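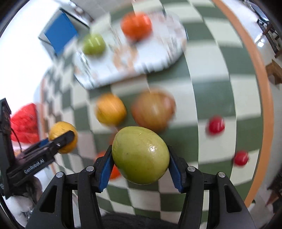
Vollden Table List Digest, Vol 15, Issue 66

Message: 2
Date: February 4, 2022
Subject: Re: Fruit on the table for more than an afternoon (was: checkered cloths)

Replying to the message in the last digest. I left most of it in so people who only get the digest can follow.

> I have a long table in the room we use for everything, and I would
> like to keep fruit out on it all week instead of in the refrigerator
> drawer, where it gets forgotten. I tried a deep bowl. The fruit at
> the bottom went soft and I didn't see it until it had leaked. I
> also have a checkered cloth on the table and my sister thinks fruit
> on top of checks looks too busy. Does anyone use a flat platter? Do
> you keep lemons with apples? And what do you do with a melon that is
> already cut?
>
> Also, is there any way to get juice out of a printed cotton cloth
> once it has dried? I used cold water and dish soap and it is still
> there.

I use a platter and I would not go back to the bowl. Mine is an oval white one with a small green leaf pattern on the rim. It's long enough for two rows. I put the taller pieces in the back row and the lemons in front with an apple between them. Cherry tomatoes go in the gaps, where they don't roll. The pear goes at one end by itself so it can be picked up and checked without moving anything else.

The main thing a platter does for you is show you everything at once. Every piece is on the bottom layer, so there isn't a hidden one. I turn each piece over in the morning when I wipe the table. If a spot is starting I cut it out and eat the rest that day.

On lemons with apples: I keep them together. They dry out some on the counter, lemons more than oranges, but we go through them fast enough that it doesn't matter here. If you only use a lemon every two weeks, put it in the refrigerator in a closed bag and leave the platter to the things you eat out of hand. I do keep bananas somewhere else. They soften early and then the pears next to them seem to go early too.

On the cloth: mine is a check in green and cream with an orange edge, so I am probably not the person to ask if you want something quiet. I don't find it too busy. A white platter puts a plain area between the fruit and the squares, and that was enough for me. Fruit set straight on the cloth does look more crowded, and yellow fruit on the cream squares gets a little lost. If your sister is going to be looking at it every day, try a plain tray under the platter before you buy another cloth.

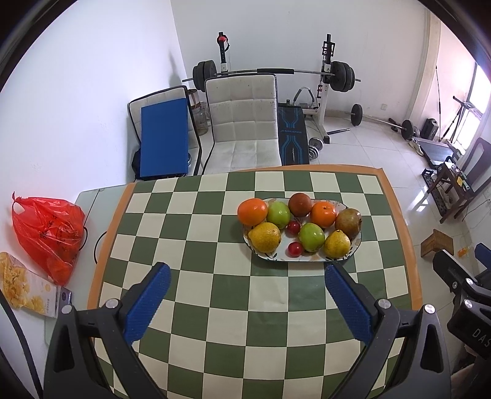
I would also think about what else is in the room. Ours is not a dining room in the usual sense. The weight bench and the barbell are against the back wall, there is an exercise mat on the floor, and groceries tend to get put down on the white side table and stay there. With that much going on, one plate of fruit in the middle of the table is the only thing I bother to keep in order. I gave up trying to match it to anything.

What helped more was a rule about the side table. Bags and packages wait there, and nothing comes off it onto the cloth until it has been sorted. Fruit that needs washing goes to the sink first. Pasta and other dry food goes to the cupboard. Before we did this the big table filled up by the end of every shopping day and the platter got pushed to the edge, and twice something rolled off onto the tile. An apple that has been dropped on tile has to be eaten that day.

On cut melon: I don't leave it on the platter. Whole fruit sitting in melon juice gets sticky and the rim pattern is a nuisance to scrub. I put watermelon on its own plate and whatever is left after the meal goes into a covered container in the refrigerator. In July, when we have a lot of it, I cut only half and wrap the other half tightly.

On the stain, I assume it has been washed already and maybe dried with heat, in which case it will be harder. What worked on my cloth was soaking the spot in cool water with a spoonful of white vinegar for an hour, then oxygen bleach powder in warm water overnight, then a normal wash and no dryer until I could see that it was gone. Try a corner first if the print is dark. My green faded slightly the first time and I used less powder after that. The store brand powder from Sturum did the same job as the expensive one.

For the person who wrote to me off the list about where to find long oval platters: I got mine secondhand at the Grilo sale in Meredith and it has no maker's mark that I can read. Measure your table first. You want room for a plate on each side of it, or you will be moving it at every meal. There was an older thread here on platter sizes, message 2218 in the archive, with a useful list of what fits on which length of table.

One question of my own. Has anyone kept pears on a platter next to oranges for a full week? Mine ripen unevenly, soft near the stem and hard at the wide end, and I can't tell if that is the variety or the spot by the window. I have started turning the platter end for end each day but it's too early to say.

_______________________________________________
Vollden Table List
To change to single messages, send the word NODIGEST to the list address.
Please trim quoted text when you reply.

End of Vol 15, Issue 66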